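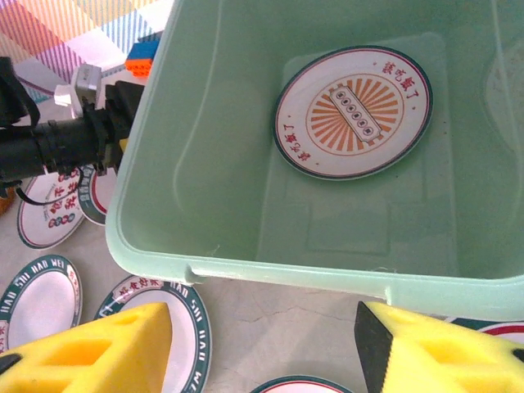 图1 浅绿色半透明收纳箱，箱内平放圆盘一只

第三讲 低视力者的家居照明与对比度（课堂讲义）

上一讲讲完了放大倍率，作业里有不少同学给每一位案主都配了最大倍数的镜片。倍数越大，视野越小，读一行字要像扫雷一样挪过去。请把作业拿回去重做，这一讲的内容用得上。

一、先看灯，再看镜

照度与光通量不是一回事。灯泡包装上印的是流明，落在书页上的才是勒克斯。同一只灯，距离缩短一半，点光源条件下照度变为四倍。这条平方反比定律大家中学都背过，到了案主家里却总有人先问“要不要换个更贵的灯”。先把灯挪近。

课堂演示用的是Tiswood可调臂台灯，在桌面测得754勒克斯；臂放到最高、灯头朝墙，读数掉到40。灯没有变，电费也没有变。

摆放要点：
灯头低于眼睛，光从侧后方来，灯罩遮住灯泡本身。
右手写字者灯放左侧，左手反之。视野有缺损的，以案主自己试过觉得舒服的一侧为准。
铜版纸反光，调角度比调亮度管用。

二、眩光

亮并非越多越好。白内障案主在强光下常常看得更差，原因是晶状体混浊造成光线散射，在视网膜上蒙了一层“雾”。入户评估时请坐到案主的椅子上看一眼，站在门口打分的评估表我一律退回。

常见眩光源：正对座位的窗、裸露的灯泡、打过蜡的地板、玻璃茶几。玻璃茶几还兼任绊脚石，评估表上可以记两次。

三、对比度

韦伯对比度：C＝（L目标－L背景）÷L背景。目标比背景暗时C为负值，讨论大小时取绝对值。考试时写漏分母的，每年都有。

厨房和餐桌是对比度问题最集中的地方。白米饭盛在白碗里，白碗放在白桌布上，案主吃到一半以为吃完了，家属以为他胃口不好。换一只深色的碗，胃口往往就“好”了。同理，切萝卜用深色砧板，切茄子用浅色砧板，倒咖啡用白杯，倒牛奶别用白杯。

台阶边缘贴对比色条，每一级都贴，只贴第一级等于告诉案主后面没有台阶了。

四、案例：Abou Jaoude活动中心阅览室

该中心去年把36盏顶灯全部换成Jilleck冷白灯管，验收报告写得很漂亮，读报的人却都搬到了走廊窗边。我们三月去测，桌面中央1,000勒克斯，数字无可挑剔；但灯管裸装，桌面又是高光白漆，坐下来满眼都是灯管的倒影。后来加了格栅，铺了哑光深色桌垫，每桌添一盏可以自己开关的Bustar小台灯。可以自己开关这一点请划线。

讨论：假如预算只够做其中一项，你选哪一项？请说明依据，“都重要”不给分。

五、作业

1. 重做第二讲的配镜方案，补上案主阅读位置的草图，标出灯、窗、座椅的相对方位。
2. 在自己家里找出三处低对比度的地方，写明目标与背景，并提出不花钱的改法。写“建议重新装修”的，请附装修款。
3. 用照度计测自己的书桌，白天、晚上各一次，注明测点。手机软件的读数可以参考，但要写明机型，不同手机之间差得相当热闹。

照度计在实验室门口的柜子里，借用须登记，归还前取出电池。下一讲讲电子助视器，请预习教材中屏幕反相显示一节。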